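Kultlow Table Settings - read me first

By Ásgeirsdóttir
March
2 min read

Kultlow is a set of 441 short table setups built around bread, plates and squeeze bottles. It came out of the breakfast work at Rorngate and is kept in one folder per setup, with a plain text note in each.

Contents

- 441 setup folders, numbered in the order they were laid out
- 77 of them use sliced bread on a plate, the rest use rolls, crackers or a bare plate
- notes.txt in each folder, never longer than 600 characters
- colors.csv, one row per bottle or plate

Naming

Folders start with the food, then the plate, then the bottles from left to right. A typical name is bread_purple_yellow_red. Older folders from Ilter still say "lilac" for the purple plate. Treat the two words as the same plate.

The bottles are named by color only. Please don't search for "mustard" or "ketchup" - we never recorded what was in them, and some were used empty. Tethered caps are listed as open or closed in the notes, but that field is missing from the first 80 folders.

Laying out a setup

Put the plate down first, near the middle of the table. Bread goes flat, one slice, straight edge toward you. Bottles stand to the right of the plate with enough space to get a hand between them. Wipe crumbs off before changing the bread.

Known problems

Two folders have the same name and differ only in the bread. Crust color was dropped as a field in May - it depended too much on who was writing it down.

The setup below is filed under bread_purple_yellow_red.

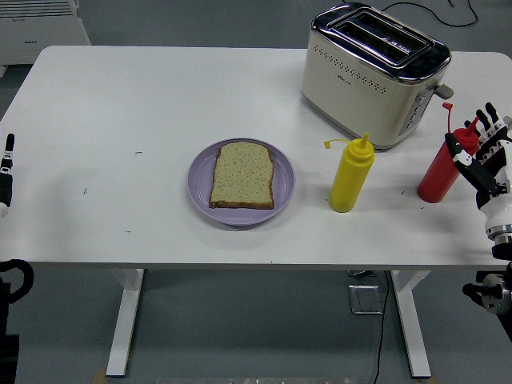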